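Skisville Soccer League, youth and adult divisions
Progress report to Gendeo, season grant
7/23/19

Dear Rūta Kairys,

We are 9 matches into the season and still have the same number of goalposts we started with, so by Skisville standards things are going well. The under-12s are unbeaten. The adult side has been beaten often enough to keep the average honest, most recently by Storkthorpe, who scored 4 and were polite about it.

Registration closed at 94 players. Coach Lindiwe Steyn took the under-12s up a division at the break, against my advice, and they have won both matches since. I have stopped giving advice. Kha Đặng is back in goal for the adults after his knee trouble and tells me he feels fine, usually from the ground.

Your money has gone on field rental, referee fees and 2 sets of nets. The nets cost more than we budgeted, and I moved the difference over from the end-of-season dinner, which will now be a barbecue.

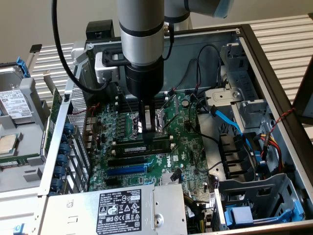
Fixtures and results are the part of the grant I had hoped to call finished. They live on an old desktop in the clubhouse office, and Quang Vương has been keeping the table up to date on it with a patience I don't share. It's a Dell, with the name printed right on the motherboard, and a second memory slot sits just above the module that's in there now. Quang would like more memory. I would like the standings posted before the next round is played. We have agreed to ask you whether 'equipment' in the grant letter covers either.

Still to do: the away trip to Storkthorpe in August, for which Ngọc Sầm is booking the bus, and the Đinh Cup, which we host this year. The field drains badly at the north end - the under-12s consider this a home advantage. I'll send receipts for the nets separately.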